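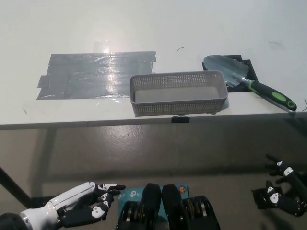 4.2 The long life of the temporary repair

Temporary repairs are described by the people who make them in the future tense. The hinge will be replaced, the carpet will be looked at, the tap will be done properly once the part comes. Our interviewees used this tense so consistently that we began marking it in the transcripts, and we stopped when the margins filled up. What the repairs themselves look like is another matter. The tape on the tabletop in Figure 2 was laid in overlapping strips, side by side, until it made a rough rectangle, and the ends were left ragged. A person in a hurry puts down one strip. Whoever did this kept going, and still did not square off the edges, and we take that combination of effort and indifference to be the signature of the workplace repair. It is more work than neglect and less work than a form.

The form matters. At both of our sites, a purchasing office in Bernau and a repair and storage building in Nakpan, there was an official way to report damaged furniture. In Bernau the request went to a shared mailbox, then to a facilities coordinator, then back to the person who had sent it with a question about the inventory number. The inventory number was on the underside of the furniture. Several interviewees could describe the underside of their desk in detail and spoke of it with some bitterness. In Nakpan the procedure was a notebook on a string. The notebook was well kept, and entries were answered in neat handwriting, usually with the word "noted."

We asked all ten interviewees to walk us through the last thing they had fixed at work without telling anyone. All ten had one ready. A dispatcher had wedged a drawer shut with a folded catalog, and then, needing the catalog, had wedged it with a second one. A bookkeeper had been holding a window closed with a belt since before her current job title. Ville Rissanen, then in his last month in the Bernau office, offered the most complete theory of the practice:

"If I report it, it becomes broken. Now it is just a chair you have to know how to sit in."

We find this hard to improve on. Reporting converts a nuisance into a defect, and a defect brings paperwork, a deadline and the chance that the chair will be taken away before another one comes. Rissanen's chair had been held together with cable ties for as long as he had used it. He had trained his successor on it during the handover week, between the supplier list and the alarm code.

Visibility and shame

Earlier work on makeshift repair tends to treat it as something hidden, and we expected embarrassment. We found very little. Repairs in the plainest view were also the ones people had most fully stopped seeing. When Mairéad Breathnach conducted the second round of interviews in Bernau, she put her notebook down on a counter patched with packing tape and asked the person behind it whether anything in the room had been repaired. The answer was no. Asked about the tape, he said, "Oh, that's the counter."

Embarrassment did appear, but it attached to removal. Soo-ah Myung recorded the case of a clerk who, on a slow afternoon, peeled the old tape from a shelf edge with the honorable intention of replacing it. The shelf turned out to be undamaged. There was no crack, no splinter and no memory in the building of what the tape had been for. He put new tape on it. When Myung asked why, he said that people were used to it, and that it would look odd without.

We would not build too much on one shelf. Still, the episode suggests that a repair can outlive its damage and carry on in an administrative capacity, much as certain working groups do.

Materials and rank

There was a loose hierarchy of materials at both sites, and it was better understood than the official organization chart. String was considered unserious. Clear office tape was for newcomers, who had not yet learned. Cable ties were respected, and wire was respected more, although in Nakpan the use of wire was taken as a sign that a man was settling scores with the object. Duct tape sat apart from the ranking. It was available to everyone and admired by few, and it was the only material that interviewees described as a decision. "Then I went and got the tape," said one, in the voice of someone recalling a surgery.

Seniority cut across this in a way we did not anticipate. Junior staff made small, tidy repairs and apologized for them. Senior staff made large, ugly ones and called them solutions. Kamol Pongsiri, who supervised the Nakpan building, had rerouted a dripping pipe through a length of garden hose and out of a window, and showed it to Nuanchan Chaimongkol on her first visit before offering her a seat. The hose had its own entry in the notebook. The entry was noted.

Money explains some of the pattern and less than managers hoped. During our fieldwork the Bernau office received a modest budget for replacing worn furniture, and for three weeks staff could order what they liked without a signature. They ordered two lamps. The wedged drawer, the cable-tied chair and the patched counter stayed where they were. Asked about this, the dispatcher said she had considered a new drawer unit but did not want to start over with one.

This answer recurs in different forms across the transcripts, and we return to it in Section 5 under the heading of familiarity costs. A repaired object makes demands, and meeting them is a skill that only local people have. The visitor who sits in the chair wrongly is corrected, sometimes with evident pleasure. One of the present authors was corrected on three occasions and has since learned to approach from the left.

Two limits should be mentioned. Both sites were quiet workplaces where a failed repair meant spilled pens or a wet windowsill, and we make no claims about settings where it would mean more. We also relied on people to tell us what they had fixed, which, given the gentleman at the counter, means our inventory is certainly short.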